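Field report: Rotuvex open day
Cormac Cullinane

I picked the Rotuvex open day because the flyer promised "a helper that can do any bench job." I wanted to know how much of that would hold up outdoors, under a tent, with people asking questions.

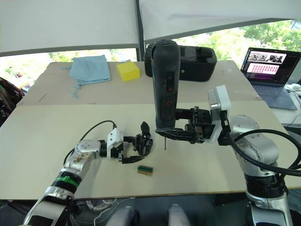 2 min read

The two-armed setup had one gripper open over a small block and the other holding a black handheld tool upright, bit pointing down. A sponge and a blue cloth were on the board behind. It looks like a real job. But a block lying by itself on a bare board is about as easy as a job gets, and my garage has never looked like that.

I asked the presenter for a success rate and got 98 percent. Out of how many tries? She didn't have that number. I also asked who picks the block and where it goes, and was told to check the website. The website has no test data either.

My group still wants to use Rotuvex as our main case. I'd vote for Ziltier, which at least publishes its failures. Our draft is due in August.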